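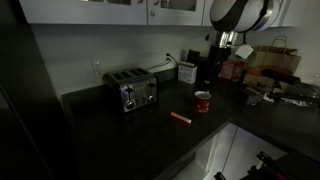 How many demonstrations do we need before we can train anything?

For a single short task, start with 100 good ones and see what the policy does with them. Then go back for more where it struggles.

I know that sounds vague, so let me tell you how I'd spend a session. Pick one task and write it down in one sentence (mine is "put the mug next to the toaster"). If two of you read that sentence and picture different endings, rewrite it before anybody touches the controls! Last January the Storkton group brought me 293 episodes and I loved the enthusiasm, but half of them ended with the mug on the left and half on the right, and we spent a week sorting them.

Next, move things between episodes. Slide the mug, turn the marker, push the toaster back a bit. I change the layout every 8 episodes, and I leave the clutter alone – bags, boxes, papers, all of it – because a real kitchen has clutter and the policy has to cope.

Keep your fumbles too, if you recovered from them. A missed grasp followed by a calm second try is lovely data. A missed grasp followed by you giving up goes in the "failed" folder, labeled.

Take a break after about 30 episodes. You get sloppy and you won't notice, but it shows up in the plots (I can always spot my own tired ones).

For the Rista assignment, upload your episodes and your one-sentence task by 21st July. Anyone using the Wundetti logger, please check your time stamps first.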